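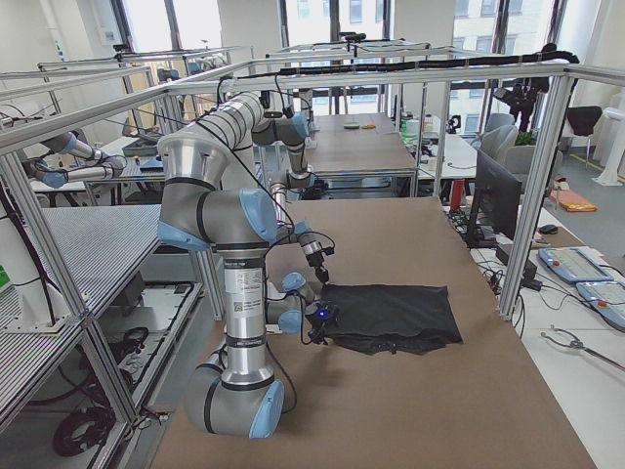
Folding dark laundry on a plain table

14th January
By Crisóforo Villaseñor

Every winter my dark clothes seem to multiply. The black T-shirts, the charcoal things, the navy that turns out to be black once you get it under a lamp, they all come out of the dryer together in one big warm lump, and for years I folded that lump on the bed. I don't recommend the bed. It sinks under your hands, it lends its lint to everything, and by the fourth shirt you're sitting down (or I am, anyway) and the job drags on past supper.

What changed things for me was moving the whole business to a table. A brown one is lovely for dark fabric, as you can see the edges of the cloth against it without squinting. Mine is 30 inches deep and that's enough for a large shirt laid out with the sleeves open, though a little more room wouldn't go to waste.

Start with the corners

Dark cloth hides its wrinkles until you've put it away, and then there they are on the morning you need it. So before any folding, lay the piece down and look at the corners. If one side is bunched up, take the corner nearest that side between finger and thumb and draw it outward, gently, until the creases let go. Then smooth from the middle toward the edge with the flat of your hand. Don't tug on both ends at once with anything knitted, or you'll stretch it out of square and spend the rest of the evening chasing it.

Check underneath, too. A lower edge likes to tuck itself into a loose little fold, and if you miss it you'll press it right in.

The T-shirt itself

I lay mine with the collar off to the left, sideways to me, and I know plenty of people who think that's peculiar. My sister-in-law folds with the collar at the top and gets along fine! Whichever way you like, keep it the same for the whole pile, so your hands learn the path. 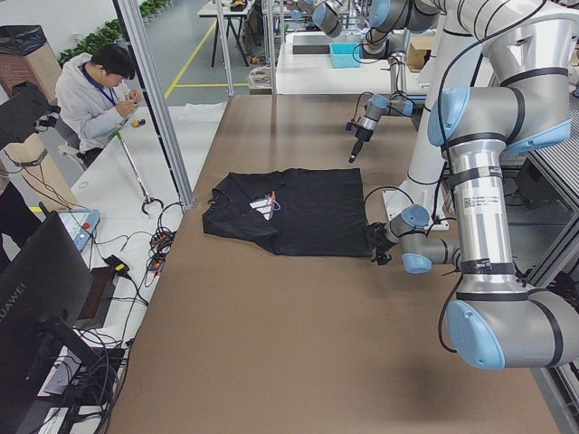
Bring one side in toward the middle, sleeve and all, then the other, and you should have a rough rectangle. It needn't be perfect at this stage. Hold the far edge lightly while you straighten the near one, fold it up in thirds, and set it aside. If a shirt still has a tag or label on it, take that off before you fold, or it'll leave a bump in the stack and snag on its neighbors.

A few more odds and ends

Leave clear space on the table in front of you. You'll want somewhere for the finished pile, and it keeps your sleeves out of things.

Go over black cotton with a lint brush while it's flat. It takes about 90 seconds for a shirt and you won't have to do it at the front door.

Stack no more than 8 to a pile, or the bottom ones crease all over again.

Last updated in October

Related
Getting candle wax out of a tablecloth
Three ways to fold a fitted sheet
Where to keep the ironing board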